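Pilora Small Frying Pan with Glass Lid: Review
By Soledad Cifuentes
September
14 shares

The Pilora is a small frying pan sold with a fitted glass lid. I used it for four weeks, mostly for eggs, onions and reheated rice, on a coil element and a portable induction plate.

Heat
The base colours butter evenly apart from a cooler band at the rim, more noticeable on the coil. Recovery after adding cold food is slow. Two eggs is the practical limit.

Lid
It seats flat and holds steam well enough to set egg whites without turning. Condensation returns to the pan at the edge. The knob stayed comfortable to grip at low settings – at high heat I used a cloth.
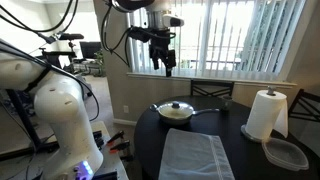 Handle
The long grey metal handle is out of proportion to a pan this small. Reach is good, but an empty pan tips slightly on a narrow coil. Leave the lid on and it sits level. It also takes up more drawer depth than my old Stedex.

Cleaning
Hot water and a soft brush. The light rim marks if sauce dries on it.

Verdict
Recommended for one person. For larger meals, look at a wider pan.

2 comments

Girnton: Does the lid fit other pans of the same width?

Villalobos: Mine fits my old saucepan, a bit loose though. Agree on the handle.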